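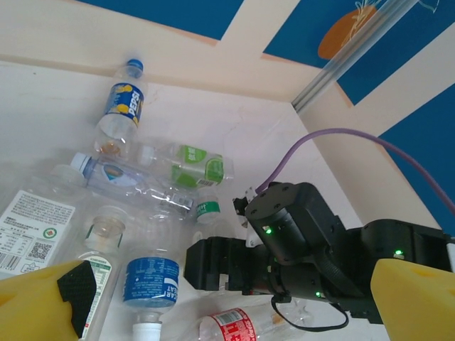 4. Sorting your empties

Great, you've got a pile of bottles on the table, and now the fun part starts! Clear plastic drink bottles are the easiest place to begin, and it doesn't matter if the labels and cap colours are all different.

4.1 Tip out any leftover drink. A bit can sit in the bottom of a cola bottle, so check those twice.

4.2 Twist off the caps and drop them in the small Fadholm tub. Bottles that are already open can go straight to 4.3.

4.3 Peel the labels. Start at the glue seam and pull slowly — it's so satisfying when one comes away whole!

4.4 Squash each bottle flat and fill the Treltmont bag, up to 20 bottles at a time.

Note: If your depot scans barcodes, skip 4.3 and 4.4 and leave the bottles in their full shape.

Caution: Never rinse with boiling water. Thin plastic shrinks and can spill hot water over your hands.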